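Tarnbridge Student Projects
Final report: Do the safety rules fit hand-held gripper work?
2026-04-10

3. What we found

The Famer checklist has 70 items, and our course asked us to apply all of them to the gripper station. We are not convinced it was written for this kind of work. Most of it assumes a fixed arm behind a fence, with the operator standing well outside. With hand-held grippers the operator is inside the work area the whole time, so "keep clear of moving parts" means very little.

We marked 18 items as not applicable. Our reviewer wanted fewer. We still think 18 is low. 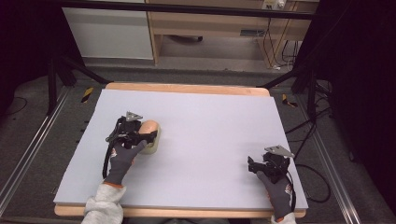 Gloves are a good case. The checklist says "wear suitable gloves" and stops there. Suitable for what? A thick work glove may save a finger from a pinch, but it also dulls the feel of the trigger. Cables get one line, under housekeeping, and nothing on how they should run when both hands are busy - a strange gap.

4. Logs

We went through 165 session logs kept under the Itelus template. Every one had the safety box ticked. That could mean every session was safe, or that ticking the box is a habit. The template has no space for near misses, so we can't tell which.

5. Next steps

Rewrite the glove and cable items before August, and add a near-miss line to the log.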